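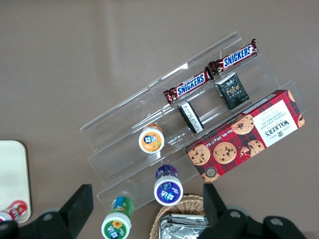 Otis Ferreira asked me last week whether the planner knows a shelf is there at all when the shelf is clear, and he wasn't being mean about it. His depth maps come back full of holes wherever there's acrylic, so he wanted to know what we feed the collision checker.

Good question, and it's pretty much why I put this little gallery up! I look after the perception and planning side of Totex, our two-arm stack here at Tradthorpe, and June 2021 has been all snack table, all the time. The short answer for Otis is that we stopped trusting raw depth near clear plastic. We find the ledge edges in the wrist view, fit a stepped model to them, and hand that model to the planner as a solid (padded by 3 mm, which I'd love to shrink). It's slower than I want. A replan takes about 356 ms on the old workstation, and you do notice it when both arms need one.

The other half is scheduling. Each arm used to plan as if it had the table to itself, so I wrote a small reservation layer called Dolis that hands out chunks of space and takes them back after 30 seconds if an arm stalls. The first version deadlocked constantly, mostly over the middle of the table – my fault, I'd forgotten to release on a failed grasp. 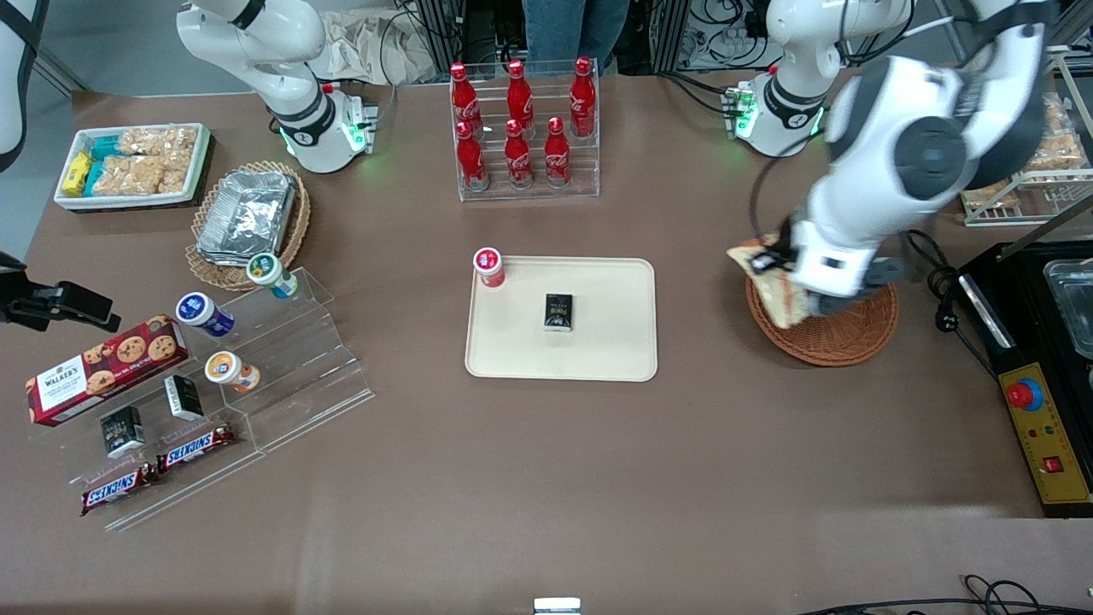 Left arm with a snack bag over the wicker basket. Bags are still the hardest thing for our grasp scorer, all those crinkles!

More to come in September, when I'm hoping to have the Pennington branch merged and the edge fitter running on both wrists.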